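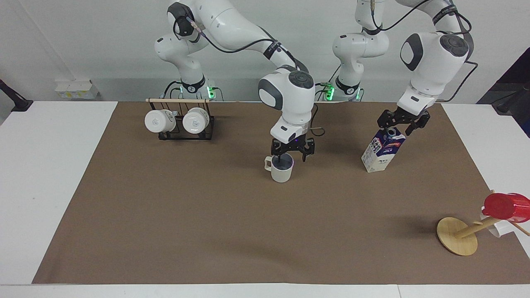 Two-arm bench, brown paper laid over the table top, white mug held in the gripper.

Lattice calculations for rare decays of heavy mesons
Progress report to the Durnesberg Fund, June 2021
Principal investigator: Baltasar Campos
Partner groups: Andum, Sarmiento

1. Purpose of the award

The award supports the calculation of form factors for rare decays of B mesons, using lattice methods with all quark masses set at or near their physical values. The form factors are needed to turn measured decay rates into statements about the underlying interaction. At present the theory error is larger than the experimental error over much of the kinematic range, and the project is meant to reduce it.

The period covered is the second reporting period. Staffing is unchanged, apart from the student post described in section 5.

2. Work completed

Production running on the coarse ensemble is finished. We have 2000 configurations after thermalisation, and all of them have been analysed for the two-point functions. The three-point functions have been computed at four source-sink separations. The original plan had three. The fourth was added when the first fits showed that excited states were not under control at the shortest separation, and it has removed most of the drift we saw in the vector form factor.

The medium ensemble is part done. Autocorrelation in the topological charge is longer than we allowed for in the proposal, and we have increased the spacing between saved configurations to compensate. This costs computer time but not staff time. The error bars quoted internally last year for this ensemble were too small and should not be used.

Renormalisation constants have been obtained by two methods. They agree within errors for the vector current. For the tensor current they differ by slightly more than we would like, and the Andum group is repeating the calculation with a wider momentum window before we choose between them.

3. Software

The analysis code has been rewritten under the name Imau and is now used by all three groups. It replaces a set of scripts that had grown up separately at each site and did not handle correlated errors in the same way. The main gain is that a fit made at Sarmiento can be rerun here from the same input file with the same result – this was not the case before, and it had cost us several weeks of cross-checking.

The solver has also been tuned. A full set of propagators on one medium configuration now takes 72 minutes on our share of the cluster. Further gains are possible on the lightest quark mass, where the solver still spends most of its time, but we do not plan to pursue them until production is further on.

Documentation for Imau is thin. The input format is described in full, the fitting options are not.

4. Problems and delays

The fine ensemble has not been started. The cluster was closed for cooling repairs early in the period, and when it reopened the queue limits had been changed so that our largest jobs could no longer run in one piece. The code has been altered to stop and restart cleanly. Tests of the restart on small lattices gave results identical to an unbroken run.

Storage is close to its limit. We have deleted the propagators for the coarse ensemble and kept only the correlators, which can be done safely now that the analysis of that ensemble is closed. If a further operator is wanted later the propagators would have to be made again.

Travel money has not been spent. We ask that it be carried forward, or moved to storage if the Fund's rules allow.

5. Staff and training

A doctoral student joined the project and has taken over the chiral fits. The student has written an independent version of the continuum extrapolation, which found a mistake in our treatment of the finite volume term. The effect on the central values is small, well inside the quoted errors – the earlier tables have been corrected all the same and sent to both partners.

6. Plans for the next period

Production on the medium ensemble should finish in August. The fine ensemble will be started as soon as the queue allows, with a reduced set of momenta to begin with, and the rest added if time remains. The first paper will give the vector and scalar form factors from the coarse and medium ensembles. The tensor form factor will be held back until the renormalisation question is settled.

A blinding factor has been applied to all three-point functions since the start of the period. It is held at Andum and will be released once the fit ranges have been fixed in writing by all groups.

No change to the total budget is requested.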